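Shade cloth or whitewash for a small greenhouse?

Posted January 23, 2019 in Greenhouses & Cold Frames

Hi everybody, I hope this is the right section. We put up a Lultus greenhouse last April (the small polycarbonate one with the two roof vents) and I loved every minute of it until the hot weather came. By July my tomatoes were dropping their blossoms and the lettuce had bolted before I could pick a single decent bowl of it. I had both vents open and the door propped with a brick and it was still miserable in there by lunchtime.

My neighbor swears by painting the roof with that white shading stuff you wash off in the fall, and my sister-in-law says no, get a shade cloth. The garden center had cloth in 50 and 60 percent and I stood in the aisle for ages and came home with neither. I'd like to have it settled before seed starting, so which would you do? I mostly grow tomatoes, peppers and some greens along the north side.

SkultthorpeSal

Hello Sal, and welcome! I've been through this exact thing, blossoms all over the floor and all. My vote goes to the cloth, and I'd put it on the outside of the roof if you can manage it. Hung inside, it still shades the plants, but the heat has already come through the panels by then and you're stuck with it.
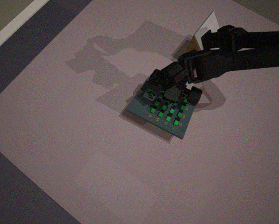 For tomatoes and peppers I think 60 percent is too dark, at least where I am. Mine got tall and floppy under it and set very little fruit. I went down to 50 and only pull it over on the really bright days, and I have a piece left over that lives above the greens more or less all summer. The nice thing about cloth is you can take it off when you get a gray week, and paint just sits there whether you want it or not!

One more thought, and forgive me for rambling. Two roof vents and a door may not be enough air. Before you spend much on shade, see if you can fit a low louver on the wall opposite the door. It made more difference in mine than I expected.

mossy_bench

whitewash. cheap, done in an hour. check it's ok on polycarbonate though, some of them aren't and it won't come off

poltik20

Agree with mossy on the cloth, but do tie it down well. I used four clips the first year and had to fetch mine out of the hedge after a storm. Rope through the grommets works much better, and it's easy enough to slide back in the evening. Good luck with the tomatoes, Sal, and please come back and tell us how they do!

Bermúdez_Garden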